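Ferkano to open worktop showroom in Dunbar in January

Kitchen firm Ferkano will open its first showroom in Dunbar this January, with 60 worktops on display.

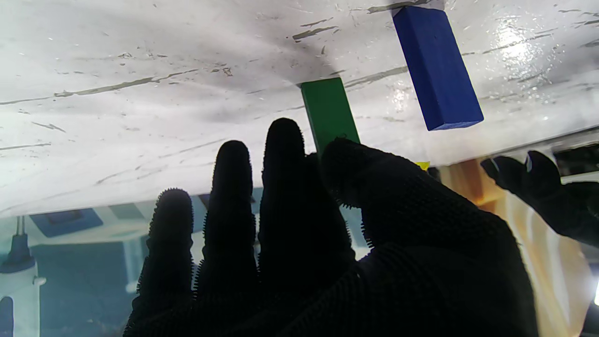

Heather Tennant

The firm has taken over the old Stitcombe shop and will open at 9am.

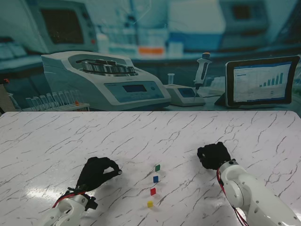 Will fitting be included? Fitting is free on orders over £500.

Gavin Kerr will manage the site.

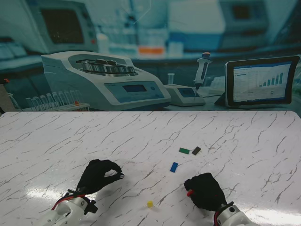
Ferkano supplied around 3,000 kitchens last year through its trade arm, Restico. Pale tops sold best -- mostly white with a grey marble pattern, like the table here.

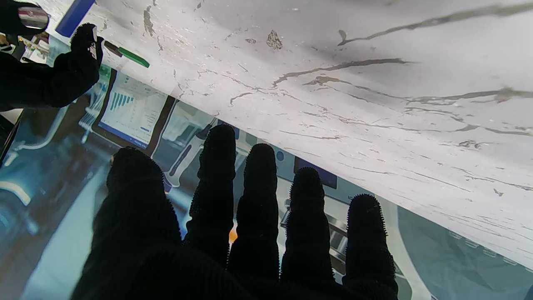 Ferkano opens in Dunbar in January.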